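Stumstead sweeping task, collection meeting, 25/10/2025

Chair: Hubert Wilczyńska. Minutes: also Hubert Wilczyńska, the vote having been held while he was getting coffee.

**1. Episode count**

The set stands at 3917 episodes. Zivar wants another 1000 by December. Stereck asked whether Zivar had ever swept a table 1000 times. Question noted, no reply received.

**2. When does an episode end?**

Carried over from last time, and the time before. The sheet says "debris in tub." Half the operators stop recording when the sponge and bread are in the dustpan, the other half go on to the pink tub, and the labels say "done" for both. Long discussion. Agreed that holding the dustpan over the tub is not "done," however confident it looks.

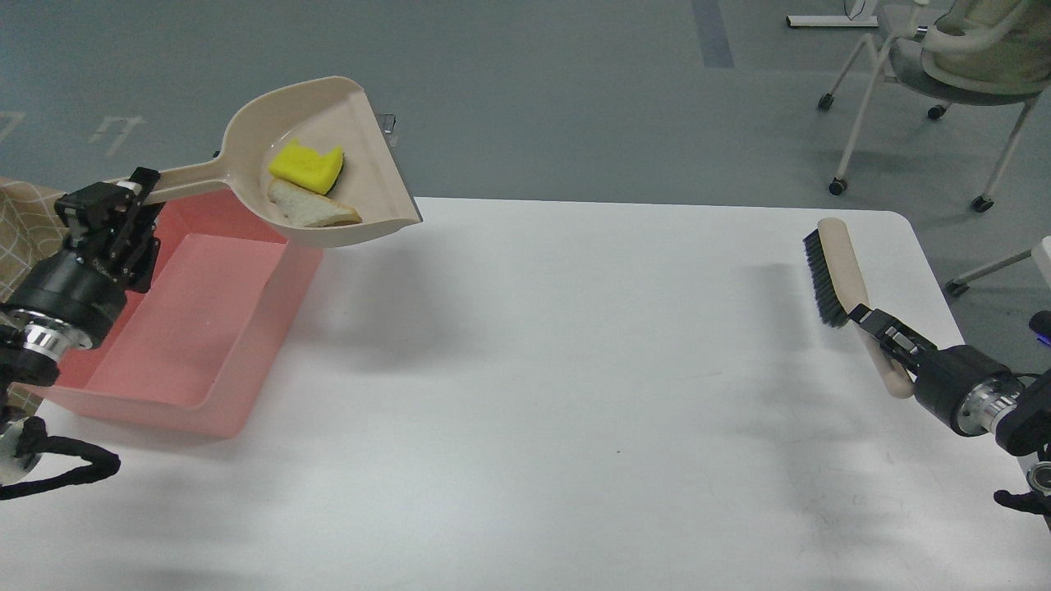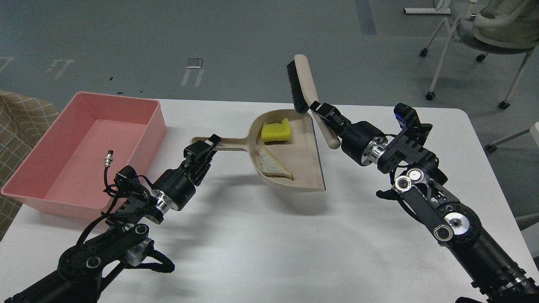 *Photos: Stumstead collection desk / Ackroyd*

Agreed: "collected" and "emptied" become separate labels. Old episodes will be relabeled by hand. The hand belongs to Hubert.

**3. The brush**

The right arm keeps its grip on the brush while the left arm deals with the dustpan. Stereck would like episodes where it puts the brush down first. Ackroyd says the policy will then learn to put the brush down at every opportunity, like the rest of us. Trial batch of 2 sessions approved, to be kept out of the main set until somebody has looked at it.

**4. Bread**

Proposal to replace the bread with a foam triangle. Foam doesn't make crumbs, and crumbs were the point. Rejected. Bread stays on the budget under "consumables," where accounting has already queried it 4 times.

**Actions**

- Hubert: relabeling; new wording on the task sheet
- Stereck: brush-down sessions
- Ackroyd: bread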